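3.2 Work surfaces and the foam overlay

The tables used throughout the study were of one pattern, with a rectangular top in a light wood-grain finish and white legs. Earlier work on seated reach and placement tasks has tended to treat the table as a given and to report only its height. We found in the pilot that the surface affected the results more than its height did. A light, narrow vessel set down on a hard top makes a sharp noise, and participants who had heard that noise once or twice began to lower the vessel more slowly. The effect was strong enough to hide the difference between the two placement instructions we had meant to compare.

A foam overlay was therefore adopted for the main series. Three grades were bought from Keltis and one from Leblanc, and all four were tried over a single afternoon at the Handonport workshop. The softest grade was rejected at once, as a tall cup leaned visibly on it when set down off-centre. The two middle grades behaved alike. The firmest, supplied by Leblanc, kept a cup upright but took away little of the noise. We settled on the firmer of the two middle grades and used it for all the trials reported below.

The sheet was cut slightly smaller than the table top, so that a narrow margin of the top stayed exposed. The margin served as a resting place for the wrists between trials and gave the experimenter a fixed edge from which to check that the sheet had not crept. Creep was a minor but persistent trouble in the pilot. It was cured by two strips of double-sided tape on the underside, replaced whenever the sheet was lifted. 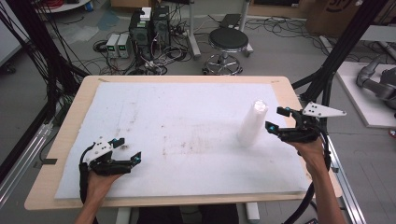
Figure 4. Work surface with foam overlay and a single upright cup.

The choice of vessel followed from the choice of surface. A squat tumbler is stable on almost anything and tells us little. A tall, narrow cup is more demanding, and the base must meet the foam almost squarely if the cup is to stand. The cups in the main series were white and translucent, and were used empty. No marks were put on the foam to show where a cup should go. In the pilot a printed ring had been used for this purpose, and participants attended to the ring at the expense of the cup, sometimes sliding the base into position after it had already touched down.

White on white was not our first preference. A pale cup on a pale ground offers low contrast, and two of the pilot participants remarked on it. Against this, the coloured sheets we tried gave a tint to the lower part of the cup and made its base harder to judge. The shadow cast on the foam was found to be a useful cue, and the room lighting was left unchanged for the whole series so that the cue would remain the same from one session to the next.

Wear of the surface

Foam marks easily. Over the course of the series the sheets picked up scuffs and faint brownish smudges, and the question arose whether these might act as landmarks in place of the printed ring. Iara Olivares examined this by dividing each sheet into 16 equal cells and scoring each cell for visible wear at the end of every session. Placement positions were then compared with the wear scores from the session before. Of the 807 placements in the main series, nearly 100 fell in cells scored as heavily worn, a share in keeping with the general preference for the middle of the sheet. We found no sign that participants sought out particular marks.

Sheets were turned over after 20 sessions and discarded after both faces had been used. They were brushed but never washed — a washed test piece dried with a slight curl at the corners, and the curl did not go away under weights. The Trunden group has reported a similar fault with a closed-cell foam of about the same thickness, and overcame it by gluing the sheet to a backing board. We did not follow them in this, as the board raised the working height and brought back part of the noise.

Two limits should be noted. The foam yields a little under the base of the cup, so the moment of contact is less sharply defined than it would be on a bare top, and the contact times given in Section 4 should be read with this in mind. The overlay also conceals the grain of the table, which on a bare top may itself help a person to line up an object with the front edge. A comparison with a plain, ungrained top was planned for November but has not been carried out.

Related articles
Noise and caution in the setting down of light vessels
Table height and wrist posture in seated placement
Shadow as a cue to contact: a short review
Soft overlays for bench work: notes from Trunden

3 comments · 12 shares
Last updated: November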